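Search the community
Search for topics, tags or people
Advanced search

Rules for running a small arm on a shared table: what do we need in writing?

Posted 2 December 2019 by Marta Sirko

We have a small tabletop arm with a two-finger gripper at our maker space in Plundham. It picks up and sorts toy blocks, and we log every run. More than 2,000 runs so far. Up to now the only rule has been a note taped to the controller that says to keep your hands back. In February we start letting members use it after one training session, and I have been asked to write a proper page of rules.

What should be on it? I have seen people mention ISO 10218 and ISO/TS 15066 but I don't know if they apply to something this small. Also, do you have rules for how the blocks get laid out? Our results vary a lot depending on who sets the table.

Soledad Lozano

Read both if you can get them. They are written with industrial robots in mind, so don't expect every clause to fit a hobby arm, but the idea of doing a risk assessment first fits any size. Write down each task, what could pinch or hit somebody, and what you did about it. Redo it when you change the fingers or the payload. A new gripper is a new assessment.

What we have on our wall at Zepeda:

- One person is the operator. That person holds the stop button for the whole run.
- Nobody reaches onto the table while the arm is powered. Stop it first, then move the block.
- Test the stop button before the first run of the day and initial the sheet.
- New programs run at reduced speed for the first 35 runs.
- Long hair tied back, no lanyards.

On reduced speed, set it in the controller and lock it with a password. If it is only a line in the script, people will edit the line.

Plemow

just use common sense, its a toy sized arm. we never wrote anything down and its been fine for 2 years

Clestuvlow

I would not go with the answer above this one. A small arm can still pinch a finger, and your insurer may ask for the paperwork.

Soledad covered the safety side, so I'll stick to the layout. We had the same problem with results changing from person to person. Our rules now are:

Leave enough room around each block for an open finger on both sides. Turn the blocks at different angles. If everyone lines them up square to the table edge, you only learn that the arm can pick square blocks. Mix the face colors, and put some blocks out near the sides of the work area as well as in the middle.
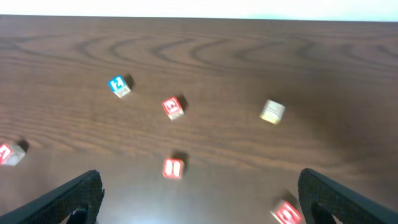 Write down the surface too. A glossy dark tabletop gives you reflections and a matte mat doesn't, and a run on one should not be compared with a run on the other. Same for the lights. We note which lamps are on and which way the shadows fall, and we don't change that until a set of 200 runs is done.

Last thing, failed picks stay in the log. We had members deleting them because they thought the layout was unfair. If the layout broke the rules, mark the run as void and say why, but keep the record.

Related topics
Where to mount the stop button on a shared bench
Gripper finger pads: when to replace them
Sign-off sheet for new robot operators
Keeping run logs when several people use one arm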